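Brallthorpe Table Group
Minutes of the March meeting, Room 461, Ultberg building

Present: Hartmut Hamann (chair), Jasmina Janevski, Nele Kohlhase, Faustino Villaseñor, Pascal Sauerland (minutes, again)
Meeting opened at 4:07 p.m., the chair having gone back for his glasses.

1. Minutes of the last meeting

Accepted with one correction. Faustino did not "lose" the tape measure. He put it somewhere safe and is still looking for the somewhere.

2. Matters arising

The label maker has come back from Baltus with a new roll of tape and one label already printed, which reads LABEL. Jasmina will not say whether this was her. It has been stuck on the label maker.

The squeaky chair has been oiled and now squeaks lower. Closed.

3. The small things on the black table

Hartmut reported that the table had once again become the place where small things go to retire. The little wooden cabinet was out with its drawer left partway open, and a blue-handled utensil was lying across the pink bowl. The electronic bits were tangled together on the white sheet, which had been put down as a work area for exactly one job at a time. He would like it noted that a pink eraser and a black marker were at opposite ends of no particular plan. 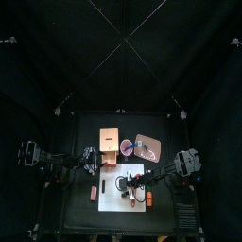
Nele Kohlhase replied that the drawer would get shut if it had anything written on it, and that she has been asking for a list of what belongs in there since before the label maker went away. She also wanted to know who decides when a cord is part of a job and when it is just a cord.

Long discussion. Faustino thinks anything with a cable should go in the Pinto box under the window. Jasmina pointed out that the Pinto box is full of cables, and that this is how it got to be the Pinto box. Pascal suggested emptying it and was asked whether he was offering. He was not, but see below.

Agreed:
Drawer contents to be listed, then labeled. Erasers and markers to go in together, and the drawer to be closed by whoever opened it.
Parts on the white sheet to be sorted before the sheet is used for the next thing. Cables coiled separately. A twist of wire is fine; Faustino's knots are not.
The tray is for things in use. If a thing has been on it since the last meeting, it is not in use.
The orange carrot stays. Hartmut asked what it was for and the question was left open.

Action: Nele to write the drawer list. Pascal to empty the Pinto box.

4. The cutting board

Jasmina asked for a decision on the white cutting board and how things should be set out around it. Her view is that the board itself should be kept clear between jobs and everything else lined up along the far edge, where people can see it. Faustino would sooner have the containers stacked, to save space. Jasmina said that the last time he stacked anything the bowls had to be separated with dish soap and two people.

The line along the far edge was preferred, four in favor. Faustino voted for stacking and asked for this to be minuted, so it is.

Nele then raised the small tiles. They have no box of their own and tend to travel. The metal container was put forward as a home for them. Hartmut objected that it would rattle every time anyone moved it. Nele said that was the best thing about it, as you would at least know where they were. Deferred until somebody has tried it for a week.
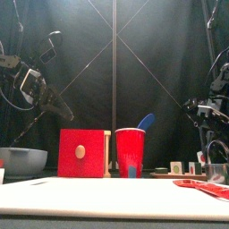

Item 4: the white board with things lined up along its far edge, red cup among them.

Action: Jasmina to write up the layout on one side of paper. Faustino to put his stacking idea on the other side if there is room.

5. Washing up

Bowls and cups used at the table should go back to it clean. This has been agreed at every meeting since the group began and was agreed again. Hartmut wondered whether we could agree it permanently – the feeling was that this would take the fun out of it.

A new sponge is needed. Pascal to buy 5, on the grounds that the shop won't sell him one.

6. Any other business

Faustino found the tape measure during item 4. It was in his coat.

Jasmina would like the spare shelf in 461 for the larger bowls. No objections, provided the box of old notices is moved first. Hartmut will ask Baltus if they want it. They will not, but he will ask.

Next meeting in the same room, same time. Nele to bring the drawer list and Hartmut to bring his glasses.

Meeting closed at 5:15 p.m.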